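How I Pack a Storage Box So I Can Find Things Again

Okay, so I have a thing about storage boxes. I own too many of them, I keep buying more, and for years I used them the way most people do, which was to throw stuff in, squash the lid down and shove the whole mess onto a shelf. Then in August I had to find one charger for an old speaker and ended up with the contents of four boxes all over the bedroom rug. That was the day I came up with a system (well, half of it is stolen from my friend Eldana Yilma, who used to pack stock for a living and is very fast at it).

It takes me an evening to do a shelf's worth. I usually start after dinner on a Thursday with the radio on.

What you need

A plain box with a lid that clips on. White or clear, whatever you've got.
A damp cloth and a dry one.
Masking tape and a fat marker.
A few zip bags or small pouches.
A table. Please don't do this on the floor, your knees will hate you!

Step 1: Empty everything, even the box you think is fine

I know, I know. But the box you think is fine is the one with the dead batteries in the bottom. Tip it all out onto a towel so the little screws and beads don't roll away, and put the box to one side.

Step 2: Wash and dry the box

Warm water, a drop of dish soap, and go around the rim with your finger inside the cloth. Dust loves that spot. Dry it properly and let it sit open while you sort. I once packed Christmas linens into a box I'd dried in a hurry and I could smell them before I got the lid off. Never again.

Check the clips while you're at it. If one has gone loose, look at where it hooks on, because sometimes it has just popped out and you can press it back with your thumb. If it's cracked, that box gets demoted to light things like gift wrap.

Step 3: Sort by when you'll want it

This is Eldana's bit and it changed everything for me. I used to sort by what a thing was: cables with cables, ribbon with ribbon. Now I ask when I'm going to reach for it. Extension cord, string lights and the hooks for hanging them? Same box, they come out on the same day. Birthday candles live with the banner and the cake stand, too.

Anything you can't put a "when" on goes in a pile at the end of the table. Leave it until last. Most of mine went to the donation bag.

Step 4: Set up your packing spot

Put the empty box in the middle of the table, opening up, and stand the lid behind it. I used to put the lid down flat next to me and it just turned into a tray. Pens, tape, my tea, all of it had to be moved before I could close anything. Standing up, it stays clear, you can grab it straight away, and there's more table left for the piles.
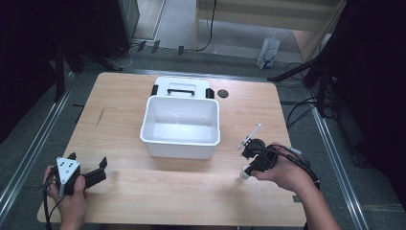
Box open and empty, lid propped up against the back of it.

Step 5: Heavy and flat first

Books, folded cloths, anything with a flat side goes on the bottom. Then the medium stuff, snug but not jammed. Little bits go in zip bags and the bags stand on end like files, so you can flick through them from above. If your box has rounded corners inside, tuck a rolled scarf or a pair of socks there – square things never sit right in them anyway.

Stop when you're a finger's width below the rim. If you have to lean on the lid, it's too full, and you'll snap a clip sooner or later (ask me how I know).

Step 6: Label the short end

Masking tape, fat marker, three or four words. Put it on the end that faces out of the shelf. My neighbor Zewditu Beyene numbers hers and keeps a list in a notebook, and I love that for her, but I'd lose the notebook in a week.

Step 7: Do the lift test

Clip the lid on and carry the box across the room. If you grunt, split it into 2 boxes. Don't lift by the lid handle until you've checked that both clips have caught, and keep your other hand under the box if there's anything breakable in there.

Then put it on the shelf and go do the next one. I'm still working through the hall closet myself, and there's a bag of loose buttons in there I've been avoiding since spring.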